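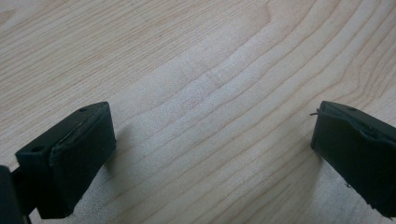 When grown-ups say a robot "learned" something, you should ask them a question right back: learned it how, and how do you know? I ask that a lot. This page is about one way of teaching robots to pick things up, and about a result that got people in Gretbridge very excited last January. The teaching starts with a hand-held gripper, a tool with two fingers and a camera. The fingers are dark, with soft-looking pads on the sides that face each other, and they can sit a good way apart over a tabletop with nothing between them but wood grain. Look at the top of the right pad and you'll find it wrinkled and a little torn, with a thin fiber sticking out. Remember that torn bit. It comes back later.

Who is moving the fingers?

A person is. With this kind of tool, somebody holds it and does a job with it, like picking up a spoon and putting it in a cup. The camera records everything the tool "sees" while the job gets done. Then the person does it again. And again. It is pretty boring work, a bit like writing the same spelling word over and over.

Each recording is called a demonstration. That's a long word for "showing how." If you have ever shown a little kid how to zip a coat, you have given a demonstration.

The project I'm writing about is called Grellow. The people working on it made 362 demonstrations of the same job: pick up a small block from a table and drop it in a bowl. Then they fed all the recordings into a computer program.

What does the program do with them?

Here is where people start using words like "thinks" and "understands," and I wish they would slow down.

The program looks at one picture from a recording and tries to guess what the fingers did next. Did they go left? Did they go down? Did they close? At first its guesses are terrible. Each time it guesses wrong, the numbers inside the program get changed a tiny bit, so that next time the guess will be a little closer. This happens a huge number of times. After a while the guesses get good.

Then you put the same kind of gripper on the end of a robot arm. The camera gives the program a picture, the program guesses the next move, and the arm makes that move. Then there's a new picture and a new guess. String enough guesses together and the arm reaches down and picks up the block.

The name for this is imitation learning. To imitate means to copy. I like that name because it tells you plainly what is going on. The robot does not want the block. It has no idea what a bowl is for. It copies moves that went with pictures like the one it has now.

Why not just tell the robot what to do?

You can, and for some jobs that works better. If the block is always in exactly the same spot, you can write instructions like "go down this far, close the fingers, come up." A robot in a factory can do that all day long.

The trouble starts when things move. Put the block a hand's width to the left and those instructions will have the robot squeezing air. Copying from pictures is supposed to help with this, because in the recordings the block was in many different places. The program gets to see lots of them.

Supposed to. Whenever you read those two words, get ready to ask for the test.

The test

The Grellow team did run a test, and good for them. They set up the table, put the block down, and let the robot try. They did this 174 times. They wrote down every time the block landed in the bowl and every time it didn't.

The story that went around town was "Robot learns to tidy up!" There was a video, too. In the video the robot picked up the block perfectly. It looked great.

But think about what a video is. Somebody picked that one. If you shot a basketball all afternoon and showed your grandma only the shots that went in, she would think you were amazing. You might be! She just can't tell from what you showed her.

So I skipped the video and read the report. The robot missed 34 times out of its 174 tries. That means it got the block into the bowl 140 times. I think that's a pretty good score. It is also a lot different from "perfect." If you dropped your plate that often on the way to the sink, somebody in your house would switch you to paper plates.

Was it a fair test?

A fair test is one that could go badly. If you study ten spelling words and the quiz has the same ten words in the same order, you might get them all right and still be a bad speller. Maybe you just remembered the list.

Robots can be like that too. The program saw 362 recordings, and nearly all of them were made at one table, in one room, with one lamp. Then the robot was tested at that same table. Hmm.

What if the program wasn't really paying attention to the block? What if it was using the shine on the table to work out where to go? That sounds silly to us because we know the block is the important part. The program doesn't know. Every bit of the picture is just numbers to it, and if the shine helps it guess, it will use the shine. Look back at the wood and see how the middle is much brighter than the rest. Now suppose you carried the lamp to the other side of the room. Would the bright part stay put? Would the robot still find the block?

The report has one page about this. The team moved everything to a different table, in a building they call Plutmont, and tried again. Only six tries, though. The robot got some and missed some, and the report says the results were "promising."

I don't love the word "promising." Flip a coin six times and it might come up heads on five of them. Would you say the coin was promising? With so few tries, luck can fool you. The team should go back to Plutmont and do a lot more.

Now, the torn pad

Soft pads help a gripper hold things. They can also get worn. A pad with a wrinkle in it might grip differently from a smooth one, or it might not matter a bit. I can't tell by looking, and neither can you. You would have to test it: so many tries with a worn pad, the same number with a fresh one, and everything else kept the same.

The last part is what makes it hard. If you change the pad and the lamp on the same day, and the robot does better, which one helped? You have no way to know. Scientists call each thing you could change a variable, and they try to change only one at a time.

There's another small puzzle. The camera can see the fingers in the pictures. So if all the recordings were made with one set of pads, the program has only ever seen those pads, wrinkle and all. Would new ones confuse it? I looked for this in the report and found nothing.

Another team got a different answer

A second project, called Cao, tried the same block-and-bowl job. They made fewer recordings, but they moved the table between days and changed the lights on purpose. Their robot did worse at its own table than Grellow's robot did. When they took it somewhere new, it hardly got any worse at all.

So which robot learned better? I've gone back and forth on it. If all you ever need is one table, I'd pick Grellow. For a messy kitchen I would trust Cao a bit more – but only a bit, because a block is not a fork, and a fork is not a wet grape. Neither team has tried a wet grape, as far as I can find.

Try it yourself

You need a friend, a bowl, an eraser, and two pencils. The pencils are your gripper fingers.

Show your friend how to pick up the eraser with the pencils and drop it in the bowl. Don't talk. Do it three times. Then let your friend have ten tries and make a mark on paper for each one that works and each one that doesn't. Write down the misses too, even the embarrassing ones.

Next, change one thing. Use a different eraser, or move to the floor, or have your friend switch hands. Do ten more. Before you start, write down what you think will happen, and don't erase it afterward.

If the second score is lower, talk about why. Then think up a test that could show your reason is wrong, and try that one too. It takes me about an hour to do the whole thing, mostly because I keep dropping the pencils.

Words to know

Gripper: the part of a robot or tool that holds things.
Demonstration: one recording of a person showing how a job is done.
Imitation learning: getting a robot to copy moves from demonstrations.
Variable: something you can change in a test.
Fair test: a test where you change one thing, keep the rest the same, and count the misses.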